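Rollregal Tuvance aus schwarzem Draht

Das Rollregal Tuvance wird von Oltbridge für Materialräume, Büros und Schulungsbereiche angeboten. Die Böden bestehen aus Drahtgitter, sodass Staub nicht liegen bleibt und der Inhalt auch von der Seite erkennbar ist. Die Rollen sind für textile Bodenbeläge ausgelegt. Für flache Ware -- Mappen, Schachteln, Papier -- empfehlen wir eine ebene Unterlage.
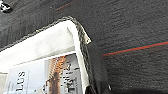
Weißes Flachteil auf dunkelgrauem Textilgewebe

Die Tragfähigkeit beträgt 30 kg je Boden, gleichmäßige Verteilung vorausgesetzt. Schwere Kartons gehören grundsätzlich auf den unteren Boden. Die Montage erfolgt ohne Werkzeug und ist in der Regel von 2 Personen auszuführen. Ersatzrollen können einzeln nachbestellt werden.

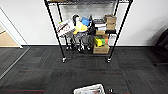
Tuvance, unterer Boden mit Kartons und Kleinmaterial

Vor dem Verschieben ist der obere Boden zu räumen. Zur Reinigung genügt ein feuchtes Tuch; scheuernde Mittel greifen die Beschichtung an.

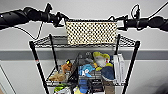

Körbe und Einsätze sind nicht Bestandteil der Lieferung und werden gesondert berechnet. Die Auswahl richtet sich nach dem Lagergut. Ein flacher, heller Korb mit Lochmuster, quer über dem oberen Boden geführt, lässt sich hinter der erhöhten Gitterkante absetzen. Für Anfragen zu größeren Stückzahlen steht Herr Nektarios Konstantinidis, Vertrieb Objektausstattung, zur Verfügung. Die Gewährleistung beträgt 60 Monate.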